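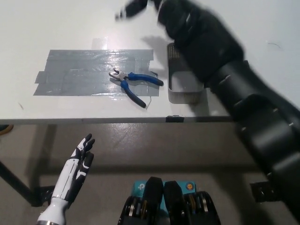

The taproom at Plancombe now has 14 beers on the board, and nine of them are hazy. I went in November hoping for a brown ale, the kind that tastes like toast and minds its own business. The young man at the bar offered me a pastry stout. I have brewed at home long enough that I know a few things about beer and a lot about leaks, and I can say that a brown ale isn't hard to make. It is only hard to sell.

Jusmont Brewing gave up on theirs last spring. They said it moved 40 pints a month, against 734 of the mango thing. Fine. I can't argue with a mango. But a brewery that calls itself traditional on every coaster ought to keep one tap for the people who believed the coaster.

Larnano, to its credit, still pours a mild. It is low in alcohol, the color of weak coffee, and costs less than anything else in the building, so the staff seem a little embarrassed to hand it over. I had three and drove nowhere and remembered my whole evening, including the trivia, where we lost to a team of dentists.

My proposal is small. One plain beer per bar, all year, no fruit, no lactose, no cartoon on the can. Chung Street Tavern tried it for 193 days before giving the tap to a hard seltzer. The regulars have mostly moved to the bottle shop across the road, where there is a brown ale on the bottom shelf, behind the cider.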